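Print this page | E-mail this to a friend

How to sleep in a hot bedroom without running the air con all night

November 1, 2022

I know, I know, it's the wrong time of year for this. But I spent most of September lying on top of the covers in our loft bedroom in Lamthorpe, and I promised a few of you I'd write up what I did while I could still remember it. File it away for next summer!

Start with the sun, and start early. I used to throw everything open first thing because the air felt lovely, then go out and leave it like that, and by teatime the room was an oven. Now I open the windows when I get up, have my breakfast, and shut the lot by mid-morning on the sunny side of the house. Curtains closed as well. If you've got blinds and curtains, use both. Pale linings do better than dark ones, and if yours are dark you can pin an old white sheet behind them (mine is held up with clothes pegs and looks dreadful from the street).

Next, find out where the air wants to go. Wait until it's cooler outside than in, which for us is a bit after nine, then open a window low down on the shady side and the highest one you've got. In our house that's the skylight on the landing. Hold a strip of tissue in the doorway and watch which way it blows. Once you know, put your fan so it pushes the same way. I had mine fighting the breeze for a whole summer and wondered why I was getting nowhere.

Then the bed. Take the mattress protector off and look at the label, because mine was the crackly waterproof sort and it was like sleeping on a carrier bag. I swapped it for a plain cotton one from Skunwood and that made more difference than the fancy pillow I'd bought before it. Cotton or linen sheets, a thin blanket folded at the foot for the small hours, and that's your lot. Put the duvet right out of the room or you'll only drag it back on at 5 and wake up cross at 7.

Have your shower lukewarm, not freezing. A freezing one feels marvellous for as long as you're in it and then I'm always hotter than before. Wet flannel on the back of the neck, feet out of the blanket, glass of water by the bed.

Now, the air con, if you've got it. I'm not against it at all! I just don't like the noise or the bill. What works for me is cooling the room before bed with the door and windows shut, then letting it switch itself off. Have a hunt for the timer on your remote, and if the buttons mean nothing to you the booklet will be online somewhere.

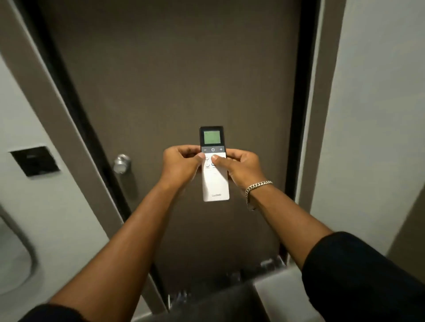

A Lloyd remote, with plus and minus either side of the power symbol.

Don't set it to the coldest number going. It won't get you there any quicker on most units, and you'll forget and wake up shivering. Pick something you'd be happy sitting in with a T-shirt on, leave it alone for a few nights, and only then fiddle. Clean the filter too. Switch off at the wall first, then ours slides out from the front and gets a rinse in the bath, and it has to dry properly before it goes back in.

If you're tempted by one of those portable ones with the fat hose, do seal the gap round the window. I used the Silletti fabric kit, which sticks on with a zip down the middle, and it took two goes to get the corners flat. Wipe the window surround with something that cuts grease before you stick anything to it. I didn't, the first time, and the whole thing peeled off in the night and landed on the cat.

Winter draughts next, as soon as I've found the sausage dog for the back door.

Print this page | E-mail this to a friend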